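Wednesday, notebook, chat + search thread

Picking up where I left off before lunch. The message search rewrite is finally on the Denside test server and it is so much fun to use! I typed half a word from a channel I left months ago and the thread came up before I had finished typing. Old search would have sat there spinning and then shown me somebody's birthday wishes.

State of things, for whoever reads this after me:

The index now holds threads as whole units. Before, every reply was its own little record, so a search for "invoice export" missed any thread where one person wrote "invoice" and the next person wrote "export" (which is how people talk, of course). Rozália Lakatos suggested joining them back in the spring and I said it would be too slow. I was wrong and I'm glad. First full build took 53 minutes on the small machine. Second one I forgot to time.

Channels in the test import: 668. Of those, 264 haven't had a message this year. I'd love to push those down in the results without hiding them. Tried a simple age penalty and it works nicely for general words, but it buries the old decisions channel, and people search that one all the time. So maybe the penalty goes by channel and the admins can switch it off. Put that in the config as quiet_channel_weight, default 0.6, number pulled out of the air.

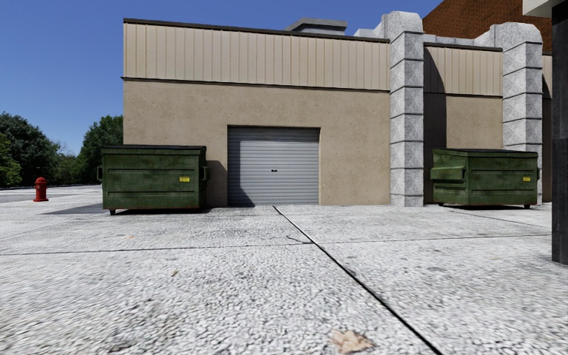

Roll-up door, tan stucco, blue sky. Rendered.

Attachments next. Long file names were pushing the preview card wider than the message column, and on the narrow layout the reply button went off the side completely. Fixed by letting the name wrap and giving the card a max width. Zuzanna Stępień's version of the card is so much cleaner than mine, I threw mine out and took hers whole. The sender name sits on top now, then the file, then the first line of the message. It reads like a message again!

Mentions. The parser treats a handle with a dot at the end as part of the handle, so "ask @ross." looks for a person called "ross." with the dot and finds no one. Ross Dunbar had been wondering why he never got pinged at the end of sentences. Two-line fix, plus a test with every punctuation mark I could think of. Then the test failed on an ellipsis pasted from a phone keyboard, the single-character kind. Added that too. There must be more of these.

Read receipts: leaving them alone. Mirotier's people want them off by default, Ekico's want them on, and the setting is already per workspace, so both can have what they want. All I did was move the switch one screen up. 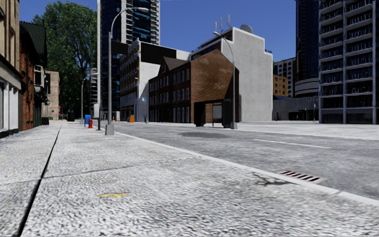
Street corner with lamp post and storm drain, same render.

Afternoon, 3:40. Notification batching, the part I was dreading, and it turned into my favorite bit of the week. The idea: if you're away and a channel gets busy, you get one notice with a count and the last line, and it updates in place. I set the window at 400 ms to start, which is far too short for people but great for testing, you can see the batches close one after another in the log like a zipper. Real value will be in seconds. Demetrius Zamora set up a script that replays a busy morning from the Yule workspace (names scrambled) and with it running my phone stayed calm the whole time. Direct messages skip the batch. A direct mention inside a busy channel should also skip it, and it does on desktop but not on mobile yet. Open ticket, mine.

Oh, and drafts! Drafts now survive switching channels AND closing the window. I lost a long reply to this exact bug in June and I've been carrying a grudge ever since.

Still open:
- mobile mention inside a batch
- quiet channel weight, ask for opinions
- emoji in search terms (the thumbs-up finds everything, which is funny but no use)
- edit history shows the wrong time zone for guests

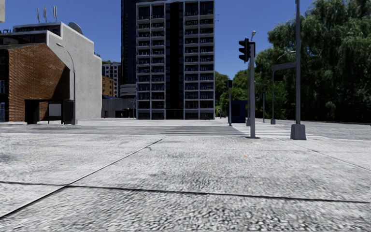 Stavros Omerović: Read through this. On the quiet channels, please don't make it an admin setting, they'll never find it. Could pinned channels just be exempt? The decisions channel is pinned nearly everywhere I've looked. And the index should follow edits, I fixed a typo in a message and search still found the old spelling.

Pinned is a great idea, doing that first thing tomorrow. It's one extra field in the index and we already have it at import time. The edit thing I can repeat: the thread record only refreshes on a new reply, so an edit with no reply after it stays stale. Easy to hook up, I think. Will rebuild overnight and see how the size looks with the pinned flag in.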